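How to look after houseplants in winter (and which advice to ignore)

Every October the same tips come round again. Mist your leaves. Put ice cubes on your orchid. Stand everything on wet pebbles. I have tried most of it in a draughty flat with windows on one side only, and I remain unconvinced by the greater part. What follows is the short list of things that seemed to make a difference, plus a few words on those that didn't.

You will need a watering can, a saucer for each pot, a soft cloth, a clear plastic bag or two, and the willingness to leave things alone for a fortnight at a time.

Step 1. Stop watering by the calendar

"Once a week" is the worst advice in the whole subject, and it is printed on nearly every label. A plant that is hardly growing is hardly drinking. Push a finger into the compost up to the second knuckle. If it comes out with damp crumbs on it, put the can down. In my flat the big rubber plant went 4 weeks between drinks last January and dropped nothing.

Moisture meters are sold as the answer to this. I bought a Stakach one and got three different readings in the same pot within a minute. Your finger is free. The weight of the pot is a good guide too, once you have picked it up a few times both before and after watering.

Step 2. Bag the small ones, not the big ones

Ferns and fresh cuttings do suffer when the heating is on. A clear bag over the pot keeps the air damp far better than any amount of spraying. Leave a gap at the bottom, and take the bag off for an hour each morning or you will be growing mould. Don't bag cacti, succulents or anything with furry leaves.

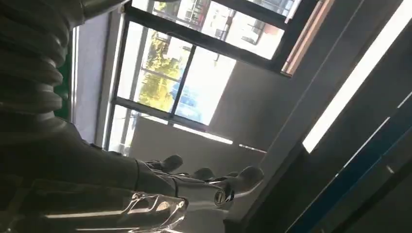
Clear plastic crinkles and catches the light.

As for misting, the water is gone in minutes. People who swear by it tend to be people who look at their plants every day, and I suspect the looking does the work. Pebble trays I would put in the same box. They are pretty and they catch drips.

Step 3. Move them nearer the light

This matters more than everything else on the page. A spot that was bright in July can be gloomy by December, even though your eyes will tell you it's fine. Move pots as close to the window as you can without the leaves touching the glass, and bring them back a little on frosty nights. Clean the window as well, inside and out. It is dull work and costs nothing.

Turn each pot a quarter every time you water, or you'll have a lopsided plant by spring. Wipe large leaves with a damp cloth. Leave the shine sprays on the shelf.

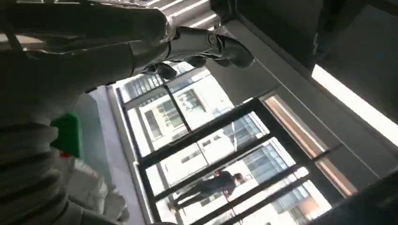

Step 4. Think twice before buying a lamp

Grow lamps do work, up to a point. What I doubt is the number on the box. The Skineck clip-on I tried claimed 730 of something or other that was never explained, and at the distance shown on the packet it barely lit the shelf. A plain white LED bulb in an old desk lamp, hung close and left on from breakfast until supper, kept my basil just as leggy and miserable for far less money. If your plants are foliage plants that simply need to tick over until March, skip the lamp.

Step 5. Do not feed

Winter feed is a product looking for a problem. The Mercado bottle I was given says to use it all year round, but then it would. Salts build up in compost when roots aren't taking them in, and the leaf tips go brown. Start again when you see new leaves, at half strength. 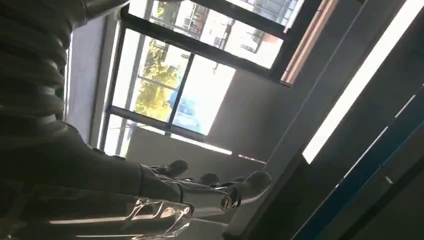

Dark against light, with a bright silver rim.

Step 6. Check for pests, calmly

Look under the leaves and where they join the stem. Scale, mealybug and spider mite all enjoy a warm room. Wipe them off with soapy water, then do it again after 5 days, and again after that. One round never does it, whatever the bottle says. Keep the patient apart from the others in the meantime.

Forum wisdom holds that cinnamon, coffee grounds or banana skins will cure almost anything. I tried coffee grounds on a peace lily and got fungus gnats.

If leaves are still dropping

Some will. Weeping figs drop leaves if you so much as change the curtains. Check the roots before you panic: firm and pale is fine, brown and mushy means too much water, so cut the bad parts away and repot in something gritty. I use the Sullov cactus mix with a few handfuls of ordinary compost stirred in.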